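Prundale Home and Garden Center Opens Spring Season with Faux Flower Workshops and a Vase Exchange

PRUNDALE, April. The Prundale Home and Garden Center is delighted to invite neighbors, returning customers and anybody who has ever stood in front of a shelf of silk flowers without knowing where to begin to its new spring series, The Everlasting Table. The series opens this Saturday at 10 a.m. in the Soliman Room, upstairs from the main sales floor, and continues every Saturday through the end of the season.

Each workshop lasts 50 minutes and seats 16 people. The fee is $30, and it covers the use of all tools, a vase of your choice from the workshop shelves, and enough artificial stems to fill it generously. Guests take their finished arrangement home with them. Coffee and lemon cake are served afterward, and you are very welcome to stay and talk for as long as the cake holds out.

The series was put together by Bianka Barta, who has run the center's floral department for many years and who taught the trial sessions over the winter. Those evenings filled up faster than any class the center had offered before, and quite a few people asked to come back with a sister, a neighbor or a grown daughter.

"I love fresh flowers, and I will always love them, but I also have a north-facing dining room and two weeks of vacation every summer," said Barta. "A good faux arrangement sits there and looks cheerful when you come home. People used to be a little shy about buying them, and I'm so happy to see that changing. You should be able to put a blue rose on your table in January if a blue rose is what you want!"
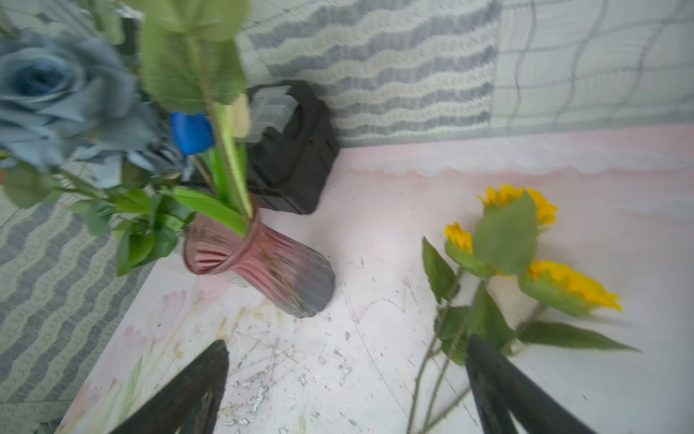 Color is the theme of the first month, and Barta has chosen a soft, slightly old-fashioned palette that she hopes will suit kitchens and bedrooms as well as a formal table. The opening session pairs dusty blue with pink. A pink ribbed glass vase with a wavy rim, its color fading from dusty rose near the mouth to a grayish, nearly clear tone at the base, goes with a large artificial rose in dusty blue and plenty of greenery, from small serrated leaves to one long, strap-like leaf in bright green. Guests who prefer something quieter can work in cream and white, and there will be bolder stems on hand for those who like a bit of a splash.

The class begins with the greenery, which Barta likes to see spread out and bent into shape before a single bloom goes in. From there she shows how to open up petals that have been squashed in storage, how to judge the height of a stem against the vase and how to cut wired stems safely. A good part of the time is set aside for the question she hears most often in the store, namely what to do about a light vase with a heavy bloom leaning over one side. Her usual answers are clear glass pebbles in the base, a shorter stem on the largest flower, and a second bloom on the opposite side to even things out. Everyone gets to try all three and see which they like.

Alongside the workshops, the center is bringing back its Vase Exchange, which found new homes for 1,273 vases, jugs and bowls last year. Bring in a clean vase without chips or cracks, leave it at the front counter, and choose another from the exchange table. There is no charge, and you don't need to be signed up for a class to take part. Glass and ceramic pieces of every size are welcome, including the ones that came with a bouquet years ago and have been living under the sink ever since.

"My mother kept one vase for roses and one for everything else, and they were never to be mixed up," said Tülin Gündoğdu, general manager of the center. "I still have both of them, so those two won't be on the exchange table, but I have a cupboard full of others that will be. It's a lovely way to get something new in the house, and I always enjoy hearing where the pieces came from."

Places in the workshops can be reserved at the front counter or by telephone during store hours. Children aged ten and up are welcome with an adult, and each child needs a place of their own. The Soliman Room can be reached by stairs or by the elevator beside the lighting department. Parking is free in the Tamberg Street lot, and the side entrance opens half an hour before each session.

The Prundale Home and Garden Center is a family-run store offering plants, garden supplies, tableware and home decorations. The center is open Monday through Saturday.

Press contact: Tülin Gündoğdu, Prundale Home and Garden Center, Tamberg Street, Prundale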